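Student Robotics Club: Gallery of the Spring Term

April 12, 2019

Welcome to the gallery page of our club. We are students from different courses, and most of us had never programmed a robot before we joined. We meet in the small laboratory on the second floor, and this term we worked on one project with the name Skera. The aim of Skera is that a robot with two arms can do simple tasks with a whiteboard: hold a marker, draw a line, and later clean the board again.

The project began in December with much reading and very little moving. First we learned how to send one joint to one angle. After this we learned how to stop it, and I think this was the more useful lesson. The control program is written by the members and is called Kwon. It has now 32 short exercises which every new member must finish before working with both arms.

In the spring we started to record our trials. We have 268 of them saved, and of these 48 are with the marker. Many are not beautiful, but we keep them all, so that next year's group can compare.

For the club evening we also prepared a short talk about other robots which people meet in daily life, for example Paro, the robot seal. The visitors asked many questions about it, more than about our own work!

From the whiteboard task:

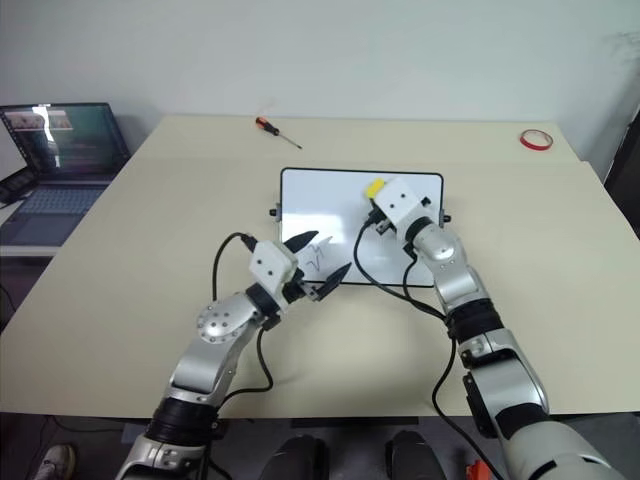
Both arms at the small whiteboard, with the left gripper open. The zigzag on the board is faint, but one can find it.

The next meetings will be about cleaning the board. New members are welcome also in the middle of the term, and you do not need your own computer. Please write your name on the list at the laboratory door and bring closed shoes.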